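Against the Power Strip on the Floor

By Filipa Cordeiro
Jun 13, 2021

Most shared workrooms are planned twice. The first plan covers tables, chairs, storage and lighting, and it is drawn to scale. The second covers electricity, and it is made by whoever arrives first with something that needs charging. I want to argue that the second plan should come before the first, and that a table should not be given a position until its cord has one.

The usual order of work goes like this. A room is measured. Tables are chosen by surface area and pushed into whatever layout leaves a decent path to the door. Then the equipment comes in, and it is found that the wall outlets are on the wrong side. A strip is bought. A second strip is bought when the first one fills up with adapters, each of which takes the space of two plugs. Neither strip has an assigned place, so both go on the floor, which is the one surface that was never on the list.

Floors get treated as free storage for cable, and they are not. A floor has to be walked on, swept, and crossed with both hands full. A cord lying across boards interferes with all of these. A person carrying something at chest height can't see the two feet of floor directly ahead, which is exactly where a loop tends to be. Swept dust collects along the cord and stays there. Chair casters run over the insulation. Adapters that hang by their own leads put a steady pull on the connector, and connectors are made for insertion and removal, with very little allowance for side load.

The furniture trade has an answer, the grommet, and I consider it half an answer. A round hole with a plastic collar in the corner of a desktop gets the cord off the work surface and through to the underside. What happens underneath is left to the buyer. With no tray or clip below, the cord drops straight down and continues along the floor as before. On many tables the grommet goes unused anyway, as the equipment sits near an edge and the shortest way down is over the side.

The Lollero office, where I worked for five years, had this problem in every room. The tables were good: light, white, easy to move, slim in the leg. The slim leg is part of the trouble. It has no channel, no back face, nothing to fix a cord to except tape. A heavier trestle is uglier and far easier to wire.

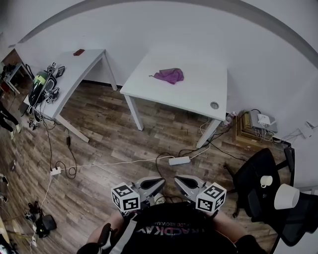 Mulligan objects that a fixed cable plan defeats the purpose of movable tables, and that in a room rearranged every other week a strip on the floor is the only fitting that moves as fast as the furniture. He would sooner buy longer cords and accept the mess.

I accept the premise and reject the remedy. Longer cords make longer loops. If the tables move, the strip should move with them, screwed or strapped to the underside of the top, with a single lead going to the wall. One lead can be run along a baseboard or put under a low rubber cover. When the table is moved, one plug is pulled, and everything above it stays connected. The cost is a mounting bracket and a little crawling.

Two rules follow. No strip rests on the floor between tables. No adapter hangs; it is either in the strip or fastened to something. I would add a third for rooms in daily use, that slack is coiled and tied at the table end, where it can be reached without kneeling.

The Miltetti studio changed over to this arrangement in April. The work took an afternoon and most of a bag of cable ties. The tables have been moved since, and the strips went with them. There is still one lead crossing to the far wall, under a cover, and I would like to see an outlet put in on that side before anyone orders another table.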